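About us

Posted May 31, 2018 by Buppha Suksawat

We use cookies to make this site work. By carrying on you agree to this. OK | Settings

Flumiva is a small outfit. We test and repair two-armed robots that handle shop goods – tins, jars, boxes, the stuff on the shelves at your corner shop. One big room, high ceiling, too many cables. Other firms build the arms, other firms run the shops. We do the bit in between, mostly when something has gone wrong.

Most about pages tell you how well it's all going. Ours has to start with a fault, as the fault is why we are set up the way we are now.

What happened in October

We had a stocking job running for Stismont, a food wholesaler. Two arms, one rack, tins up and down all day. On run 183 the left arm closed on the top tin of a stack, lifted, and the joint brake let go on the way up. Arm dropped. Not far, but it came down on the stack and the stack went over, and the right arm carried on with its own move because nothing had told it to stop. It pushed a tin straight off the rack and across the table. One of us was stood there. Bruised wrist, nothing broken. Could of been a face.

The brake was worn. That part is ordinary, brakes wear. What bothered us was the right arm. Each arm had its own stop, each stop passed its own checks, and the two were never wired to each other. We had signed that off. I had signed that off, to be exact.

We shut the rig down the same afternoon and rang Stismont before we rang anyone else. It stayed off for 60 days. Lost the follow-on contract over it, fair enough.
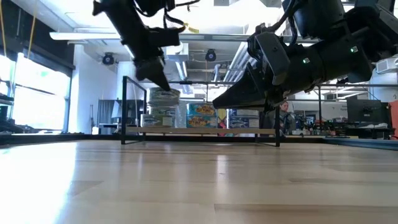
Faults in one arm now stop both. It's the rule the whole place runs on and everything else we do comes off the back of it. The stop test is done over real tins on the low shelf, stacked at different heights, with both grippers brought in close above them, since that's where a drop does its harm. Left arm over the tall grey and white stack, right arm reaching in across the others. Then we cut the power to one and look at what the other does. If it moves on at all, the rig fails and goes back on the bench. No second go the same day.

The brakes get pulled and measured on a fixed count of lifts, no more going by how the joint sounds. We used to go by sound. It was a bad habit and we were quite proud of it.

The link between the two stops is a box we make ourselves, called Seyoum. Dull grey thing, two plugs, one light. It has been through 1686 forced stops so far. It missed 92 of the early ones, nearly all down to a loose connector that worked itself free when the arms were shaking. New connector, with a screw collar. The count of misses goes on the sheet with every box we send out, old ones included. People ask us to leave it off. We don't.

What we do for other firms

– Fault finding on two-arm rigs, on your site or ours
– Brake and gripper checks
– Stop testing, with a written report, pass or fail
– Going through your near misses with your own staff, the ones who stand next to the machine

We don't do sales demos and we don't do rush jobs. A stop test takes up to three days, longer if we find somthing.

Where we are

Units at Rurevgate, round the back, goods door is the one to knock on. Good light, cold in winter. Ring first please – if a test is running the door stays locked until it's finished, and that goes for customers and couriers too.

If you've had a drop, a jam or an arm that moved when it shouldn't of, get in touch even if no one was hurt. Especially then. Leave the rig as it is, power off, and write down what you saw before you talk it over with anyone. Ask for Buppha.

Sign up for our newsletter. Four a year, fault notes only. Enter your email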